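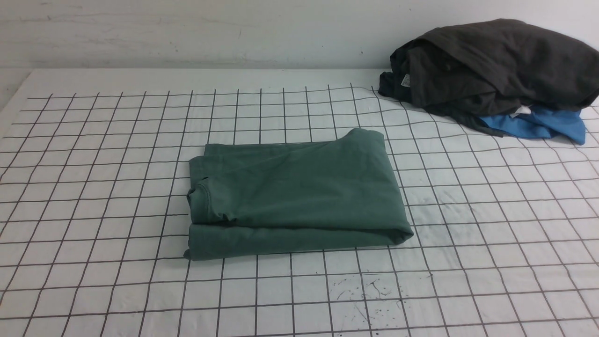
A gridded sheet on one of our white tables.

Search this site Enter keyword Go

About Prindville Thread & Mending School

We started in January with one rented room over the old Hasport dry goods store and a sign-up sheet that we honestly expected to stay blank. By the end of that first week it had 12 names on it, most of them people who had a bag of clothes in the closet they couldn't wear and couldn't bear to throw out. We're still teaching those same folks (and their kids, and a good number of their neighbors), and we still start every new student with a needle, a spool of cotton and a button.

Our classes are small and they go slowly. You'll learn to hem, patch, darn and take in a side seam, and you'll learn how to look after a garment so it needs less of all that — washing, folding, storing, the everyday things many of us never got shown at home.
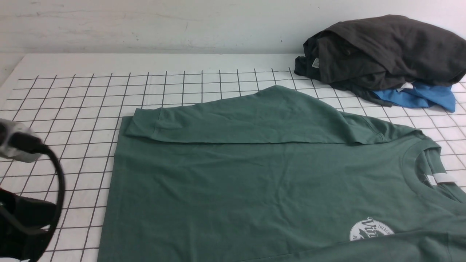 Green T-shirt, partly folded, with its round white print.

Beginners meet for 2 hours at a time, and you're welcome to bring whatever you have. Jeans are always popular, and so are the good wool coats that come out of the cedar chest every fall with a moth hole right on the front. If you don't own a sewing machine, please don't run out and buy one! We have several old Bergmann machines that are heavy as anchors and sew like a dream, and you can use them during any open session.

We moved to our present home on Starwood Avenue when the stairs at Hasport got to be too much for some of our students, and we've been very happy on the ground floor, with the bakery next door and plenty of parking in back.
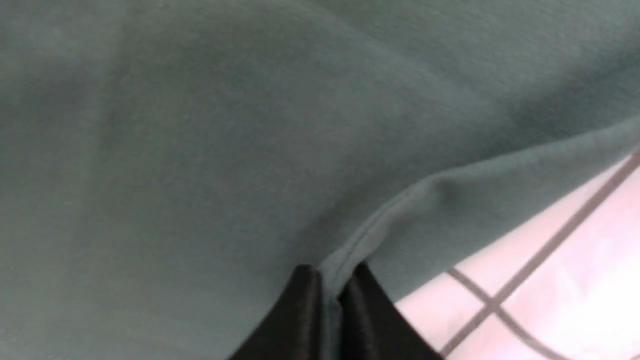 Soft teal-green fabric, up close.

Last year our students brought 1,000 pieces of clothing back into use, and we're as proud of the lopsided first patches as we are of the fancy work. Come by any open session and say hello — the coffee is usually on, and the button jars are yours to dig through.

Related pages
Class schedule and fees
What to bring to your first class
Darning wool socks
Gift certificates
Directions and parking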